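5.3 Comparing Grippers on the Sorting Task

This section describes how to run a side-by-side comparison of two grippers on the Flistgate two-arm station. It assumes that the arms have been mounted and homed as described in Section 4 and that the Prendard controller reports no active faults.

CAUTION: Keep hands out of the work area while either arm is enabled. Press the stop button before moving parts or trays by hand.

5.3.1 Preparing the table

1. Set the controller to Hold and confirm that the status light is steady.
2. Place the metal tray at the center of the table and line it with a sheet of white paper. Replace the paper if it is creased or marked.
3. Place two yellow trays on each side of the metal tray. All four must be empty at the start of a trial.
4. Lay the test parts on the paper with space between them. Do not stack parts or allow a wire to cross the rim of the metal tray.
5. Jog both arms to the Ready position, with the grippers over the side trays.

NOTE: The standard part set includes a circuit board and several wired items. Wired items show the differences between fingertips most clearly and should not be left out to save time.
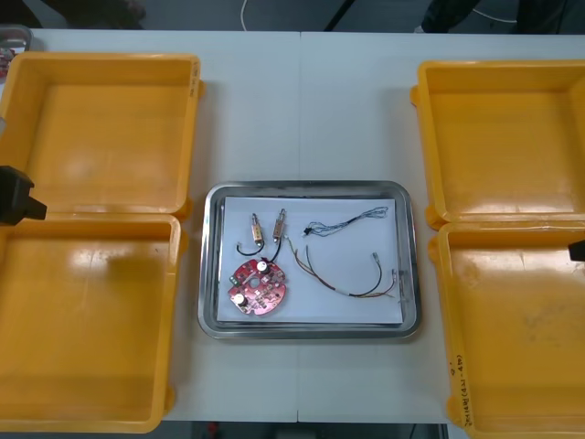
Can the two arms be fitted with different grippers during the same trial?
The controller stores a separate gripper profile for each arm, so a mixed pair may be used. Select the correct profile for each side before leaving Hold, and enter both profile names in the trial record.

5.3.2 Running the comparison

1. Load the Skála fingertips profile and set the grip force to level 6.
2. Run 14 trials. Return the parts to the metal tray between trials and vary their positions.
3. Record each pick as Complete, Dropped, or Missed. A pick that lifts two parts together is recorded as Missed.
4. Set the controller to Hold, fit the Mimo fingertips, and repeat the touch-off procedure in Section 4.6.
5. Run the same number of trials at the same grip force.

CAUTION: Do not raise the grip force above level 8 when circuit boards are in the part set. Higher settings can crack solder joints.

NOTE: If a wire catches on a fingertip, press Hold and release it by hand. Do not use the Open command, as the arm may retract before the wire is free. Record the pick as Dropped.

5.3.3 Reading the results

The summary page lists the completion rate for each arm and each gripper profile. A rate below 73 percent on either arm normally indicates a calibration fault, and the touch-off procedure should be repeated before the results are used. Results taken under different lighting should be kept in separate records.

Section revised October 11, 2023. Approved by Khoa Hà, Station Documentation.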